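Our town paper, the Farar Weekly, ran its spring issue with no photos on the front page, just one long story in big type, and I loved it! I edit a 2-page newsletter for our neighborhood (838 copies, all black and white) and I want to try a text-only front page. Has anyone done it? Did readers mind?

**Posted by Clillo** 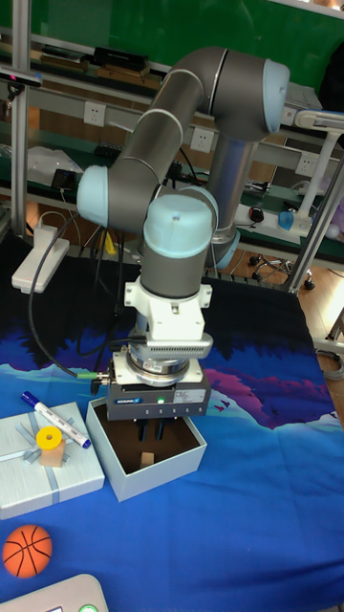 ## Replies

**Garcia**

Do it! We tried this in March with our club bulletin and it was the most fun I've had laying out a page. A few things I learned:

- Give the headline far more room than feels normal. Ours took up a third of the page.
- Keep the columns narrow and add subheads – a solid wall of type scares people off.
- Pull one good quote out and set it large. It does the job a photo would do.
- Keep photos inside. Readers still want to see their neighbors, and ours wrote in to ask where they'd gone.

Also, get written permission for any long quote you blow up that big. One woman was startled to find hers on the cover (she came around, and now has it on her fridge).
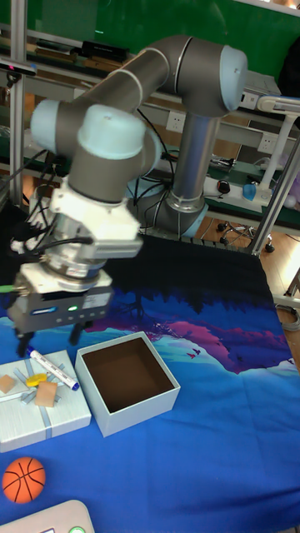 *Gray arm with light blue joint caps, over a gift box*

**Indix**

love this idea. we print 200 and just use a bigger font lol

one tip, print a test copy first, our headline looked great on screen and huge on paper

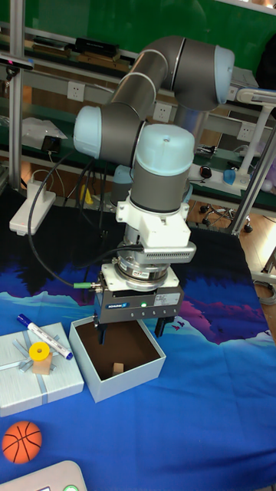

*The gripper over an open box*

**Clillo**

Thank you both, this is so helpful! I'm going with the big quote – already have the perfect one from our bus route story. Test copy tonight.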